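Moving to Clasura, is the hill side of town walkable for a retired couple?

marlows_mom
Posted Wednesday, 9:40 pm

Hello everyone, long-time reader and first-time poster! My husband and I have been going back and forth over Clasura for a couple of years and we've finally narrowed it down to two rentals. One is down by the market and one is up on the hill side, past the Greenberg bakery. The hill place is cheaper and has a little terrace (I've already planted it in my head, tomatoes and all), but his knees aren't what they were and I worry about the daily trek for bread and milk.

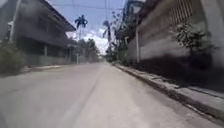 We'd be giving up the car, so everything would be on foot or on the 11 bus. Does the bus really run in the evenings? And is it noisy up there? Thank you so much for any help, you've all been lovely to read.

dutilel_dan
Welcome! We've been on the hill side for 3 years and wouldn't trade it. It's quiet and the neighbors will feed you whether you're hungry or not. I'm 71 and I do the walk most mornings with a stop at Greenberg's on the way back, so I'd say go for it.

Imani Iwasaki
I'm going to disagree with Dan a little, with love. The walk is fine in spring. Try it in August with a bag of potatoes! My mother stayed with us for a summer and by the second week she was waiting for me to get home with the car. If knees are already a worry, I'd take the market place and grow the tomatoes in pots.

dutilel_dan
Fair enough on August, but you can get the grocery store in Vokach to deliver, and they carry it right into the kitchen.

Imani Iwasaki
Only if you spend 40 or more, and it's two people's groceries, Dan.

pell_and_co
The 11 stops at 8:15 in the evening, and earlier on Sundays. We missed it once after a concert and paid way too much for a taxi. Otherwise it's a good bus and the drivers are patient with slow folks like me. Ask the landlord about heating too, those terrace places get cold in December.

marlows_mom
Oh, this is so helpful, thank you all. I read the whole thing out loud to him over breakfast and he's siding with Dan, naturally. I think we'll ask for a month's trial at the hill place before signing anything. Dan, which mornings are you at the bakery?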